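Lodier Open Bench » Teaching Robots by Hand » FAQ

We use cookies to remember your language and reading settings. Accept | Manage

Teaching a Robot by Hand: Your Questions

Most of these come from people who visited the bench in September, tried the leader arms, and went home with more questions than they came with. Wonderful! Keep sending them. This page covers our laundry tasks, which are what we spend most of our time on.

Do I need to know how to code?

Not a bit. If you can fold a towel, you can teach here. You hold a pair of small arms called leaders, and the big arms on the table copy what your hands do. Squeeze the triggers and the grippers close. The recording starts and stops with a foot pedal, so you never have to let go in the middle of a fold.

What's the difference between teaching by hand and teaching by remote control?

Teaching by hand, in the strict sense, means you take hold of the robot's own arm and push it through the motion. It's lovely for simple things like opening a drawer or wiping a counter, and you feel the weight of the arm the whole time. Remote control means you stand back and drive it with the leaders. For clothes we nearly always go remote, because your own hands and sleeves stay out of the camera view and the robot learns from pictures that look like the ones it will get later on its own.

How long before I'm any good?

Your first fold will be slow and a little silly looking. Everyone's is. Most people settle down after about 36 tries, and then there's a moment when you stop thinking about the leaders and just fold – it's a great feeling. We don't put your warm-up runs in the training set, so relax and make a mess.

How many demonstrations does the robot need?

It depends on the garment. Our first washcloth model, Plallimau, learned from 122 demonstrations and did better than we had any right to hope. Pants are a different story. We're aiming for 2,000 with as many different pairs as we can get, from stiff work pants to soft pajama bottoms.

Should I redo a run if I make a mistake?

Please don't! If you drop a corner and pick it up again, keep going and finish the fold. A robot that has only ever seen perfect folding has no idea what to do when a sleeve slips. Hit the discard pedal only if the garment leaves the table or an arm stops on a fault.

Should everyone fold the same way?

Within one task, yes. There's a card at each station with the order of moves, and we ask you to stick to it even if your grandmother taught you better. If half of us bring the waistband to the hems and the other half bring the hems to the waistband, the model tends to split the difference and gets nowhere. Got a method you love? Tell us and we may run it as its own task.

What makes jeans hard?

Thickness, mostly. Denim pushes back. A pinch that would hold a T-shirt all day can slide off a seam, and elastic waists bunch up so that the corner you want is hidden in the gathers. Pockets and sewn-on patches also make some parts stiffer than others. The trick is to take the corners, close the grippers before you lift, and pull gently outward until the cloth is flat.

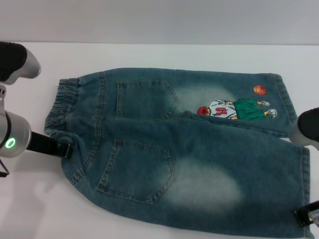

Nazanin Parsa wrote in to say that slowing down at the grasp helped her far more than slowing down everywhere. She now moves quickly between corners, waits a beat once the fingers close, and only then lifts. She also wondered whether that little wait teaches the robot to dawdle.

Good question, and yes, it can. A short beat is fine. If you stop for a long think, the robot may learn to stop too, so we trim long pauses before training. Plan the next move before you press the pedal and there will be less to trim.

Can I bring my own clothes?

Yes, please! Clean, dry, and with nothing in the pockets. Kids' clothes are especially welcome, and so are odd prints and patches.

When can I come by?

The Shojaei room is open Tuesday evenings, with 2 stations running. Beginners start on the Akico station, which has the lighter leaders. Closed shoes and tied-back hair, please.

Filed under: Getting Started, Laundry Tasks
14 comments | 31 shares

Get bench news by email. Unsubscribe any time.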